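Open Day at the Zarndale Workshop

On Saturday our workshop in Zarndale opened its doors for the second time, and 147 visitors came, which is more than we had chairs for. Many of them were neighbours who pass our windows every day and wished to know what we are doing inside.

The programme began in the front room with a short talk on the Turka project, in which robots shall learn simple kitchen work from people. After the talk the visitors went in small groups to the tables at the back. This was the part most of them had come for. At each table one of our colleagues worked with two hand-held grippers, one in each hand, and did the same small tasks that we record on a normal working day -- picking up food, putting it on a plate, opening and closing a microwave door.

The children asked the best questions. One girl wanted to know if the robot will also eat the corn. Another visitor, a retired baker, asked why we do not simply write down the movements. We let him try the grippers himself, and he needed nine minutes to turn one bread roll. He said afterwards that his own hands had never seemed so clever to him.

We are grateful to Trumix, who lent us the benches and the coffee machine, and to the Alemneh bakery for the rolls. The coffee was finished before noon, for which we are sorry. Next time we will order more.

The next open day is planned for April. Groups from schools are welcome also before this date, but please write to us two weeks ahead, as the back room is small.
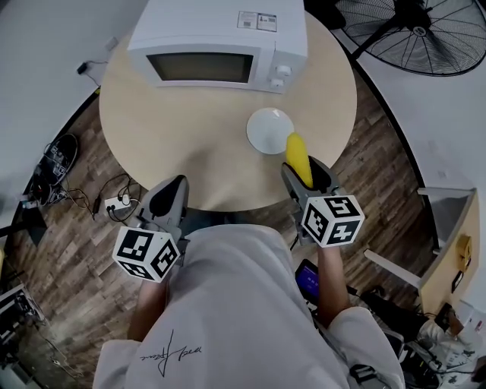

At the round wooden table: a corn cob held upright in the right-hand gripper, with plate and microwave.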